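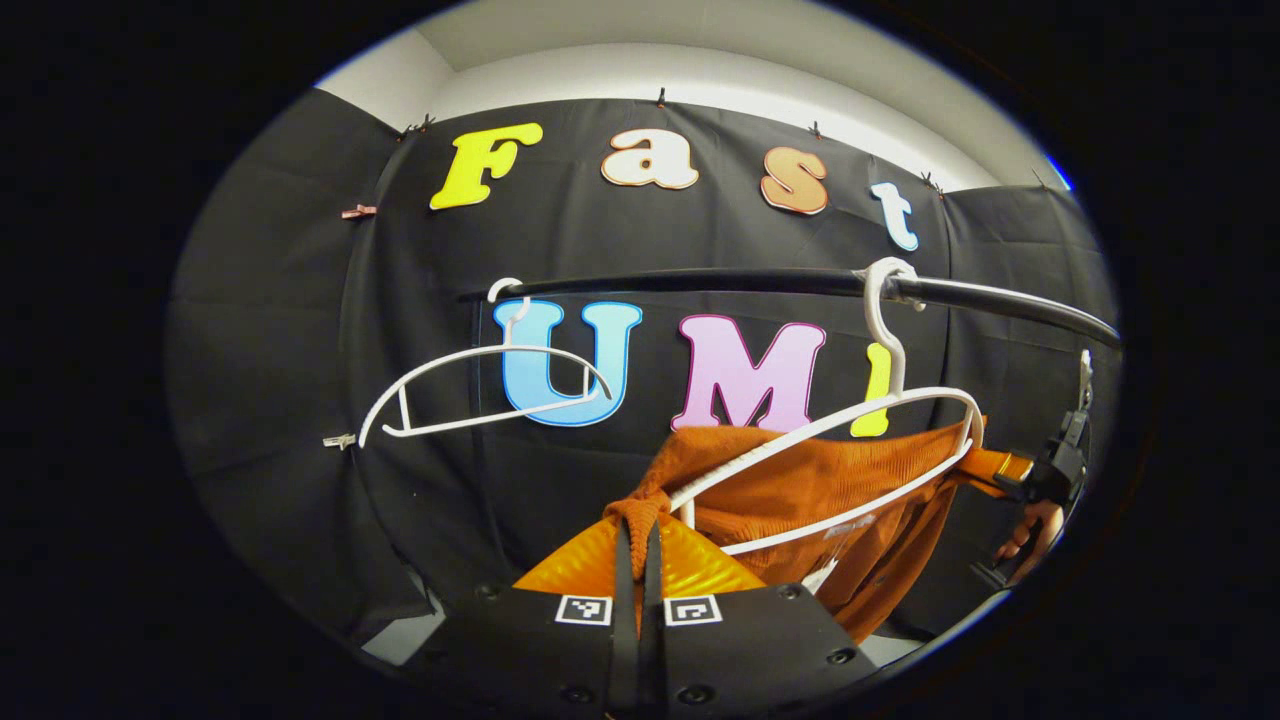 The invitation said "see robots learning to handle clothes", and I went to Drurndale on the Tuesday train expecting to see that. For most of the afternoon what I saw was people handling clothes. Those of us who run garment hire and laundry businesses get a lot of invitations like this now, and I promised the members' list I would write this one up properly, including the parts that don't flatter anybody.

The host was the Planetti project, which has the upper floor of a building on the Wodside estate, past the tile merchants. Parking is poor and the lift was out. The visit was open to trade, and there were people there from two hotel laundries, a uniform firm and a school that wanted to know about work placements. We were given tea, a talk, a walk round, a demonstration and more tea.

What they do there

The method is simple enough to describe in a paragraph, and it's to the team's credit that they did so without slides. Instead of driving a robot arm with joysticks to show it what to do, a person holds a pair of grippers, one in each hand, and does the job with them. Each one has fingers that open and close and a camera with a very wide view looking down past the fingers. The recording from the camera, plus the path of the hand and how far the fingers were open, becomes one demonstration. Collect enough of these, train a model on them, put the same kind of gripper on the end of a robot arm, and the arm should be able to do the job. The wide view bends everything at the sides into a curve, which they say matters less to the model than it did to me. I felt slightly seasick watching the playback.

The attraction is cost. No arm is tied up while the data is being gathered, a person can be shown the grippers and be recording before lunch, and you can in theory do it anywhere. I have no quarrel with any of that.

The garment station

This was the part I'd come for. They had a booth of black cloth clipped to the wall, with a black clothes rod across it, white plastic hangers, and big coloured letters on the backcloth reading Fast UMI, in the sort of chunky type you'd see over a nursery door. The work was taking knitwear on and off hangers. A rust-orange ribbed knit was on the rod for a good part of our visit, and I watched one gripper pinch a fold of it into a narrow bunch while the other was held upright at the side of it, keeping hold of a length of the same orange stuff.

I asked to try. You are allowed to, and you should, if you go. It is much harder than it looks. Two stiff black fingers give you no feel for the cloth at all, so you pinch too much to be safe, and then the bunch you've made won't lie over the shoulder of the hanger. My first attempt took the hanger off the rod along with the jumper. By my fourth I had got into a rhythm, but I noticed I had also stopped doing the job the way I would normally do it. I never hang a rib knit by dragging it up from the shoulder, and I doubt anyone reading this does either, if they want it to keep its shape. With the grippers you more or less have to.

That bothered me then and it bothers me more now. The claim is that the model learns from human skill. What it learns from is a skilled person working with a clumsy tool, who has invented a new and worse method in order to cope with it. If the robot then copies that faithfully, you have a robot that hangs jumpers the way I did on Tuesday. When I put this to the team the answer was that the robot will have the same clumsy hand, so a method suited to the clumsy hand is the right one to teach. I can see the logic. I wouldn't want to explain it to a customer whose cardigan has grown two inches.

Nobody at the station was asked to use the method a laundry would use, and there was no presser or finisher among the people recording. I think that would be a cheap thing to change.

The numbers

Over the stairs there is a board with the project's totals. The garment task had 3,000 demonstrations recorded. I asked how many of those went into the model we were about to see, and the answer was 1,000.

So where did the rest go? Some were lost because the tracking slipped. The grippers carry black-and-white square tags so that the camera can work out where the fingers are, and if cloth flops over a tag the recording can be spoiled. Others were thrown out after being watched back, because the demonstrator had dropped something or hesitated. Both reasons are fair in themselves. But no one could tell me how many were discarded for which reason, and the two are very different. A recording lost to a tracking fault tells you about the kit. A recording thrown away because a person fumbled tells you that the job is fiddly, and if you remove every fumble you are training on a tidied-up version of the work. The model never sees what a recovery looks like. In my trade recovery is most of the day.

It also makes the talk's favourite claim, that gathering data this way is fast, rather hard to judge. Fast per recording, certainly. Per recording that anybody kept, the sum comes out a good deal less rosy, and the time spent watching them back didn't appear on the board either.

The result

The demonstration was in the next room, where an arm on a bench had its own rod and its own hangers. They ran it while we stood behind a tape. It hung a jumper. It hung it quite slowly, and one sleeve was inside the neck when it finished, but the garment was on the hanger and the hanger was on the rod, and several people clapped. The second try was cleaner. The third ended with the arm holding a pinch of knit and going up and down beside the hanger until somebody pressed stop. Then it was time for tea.

The printed sheet we were given says that in the project's own trials the arm made 158 attempts on the hanging task, and gives a success rate which I am not going to repeat here, as I couldn't find out what counted as a success. I asked whether the inside-out sleeve would have passed. One member of the team said yes and another said it depended. That is an honest pair of answers, and I was grateful for it, but it isn't a basis for a percentage printed in bold.

Further questions, with the answers as I noted them:

Were the trial garments ones the model had been shown? Mostly, yes.

How many different garments were used altogether? 13, all knitwear.

Wet or damp items? Not tried.

Wire hangers, clip hangers, the wooden ones hotels use? Not tried.

Does it work without black cloth behind it? They believe so. The arm's bench had black cloth behind it as well.

That last one deserves more than a line. The recording booth is lined on three sides, so a bright garment on a white hanger stands out beautifully. The selling point of hand-held grippers is that you can take them out of the lab into real rooms, and I had imagined recordings made in back corridors, airing cupboards, the mess behind our own counters. What I saw was a neat, dark booth feeding a neat, dark bench. I don't call that cheating. Everyone starts somewhere controlled. But the talk was about the corridors, and the evidence was all from the booth.

The Pangilinan comparison

One slide (there was one, in the end) set the Planetti figures against something called the Pangilinan set, which was collected with joysticks and a real arm. Planetti came out ahead on speed of collection and level on results. I asked whether the garments were the same. They were not: the Pangilinan work used towels. A towel has four corners and no opinion about which way up it goes. I would leave that slide out next time, as it made me trust the rest a little less, and the rest was mostly stronger than that.

What I'd say to members

If you are being asked to put money into something like this, don't yet. If you are being asked for time or for garments, I would say yes, with conditions. The team were open with us, they let us handle the kit, and when they didn't know a thing they said so. The method itself seems sound to me as a way of gathering recordings cheaply. Whether the recordings are of the right thing is the part I'm not persuaded of, and I think it can only be settled by getting people who do the work every day to hold the grippers, in the places where they do it.

The conditions I'd attach are that discarded recordings are logged with a reason, that a pass is defined in writing before the arm is switched on, and that at least some of the test garments are ones brought in on the day by somebody else. I offered to bring a bag of our own returns, unsorted. The offer was taken politely and written down. I'll report if I hear back.

Practical notes for anyone going

The next trade visit is planned for January. Use the side entrance at Wodside, as the front one is for the tile people and they get short about it. Wear something warm, the upper floor is not heated. The whole thing takes an afternoon if you ask questions and considerably less if you don't. There is a sheet to sign if you want to try the grippers, because your hands end up in the recordings, and you may want to read the second page of it before signing. Mine were not kept, I was told. Too many fumbles.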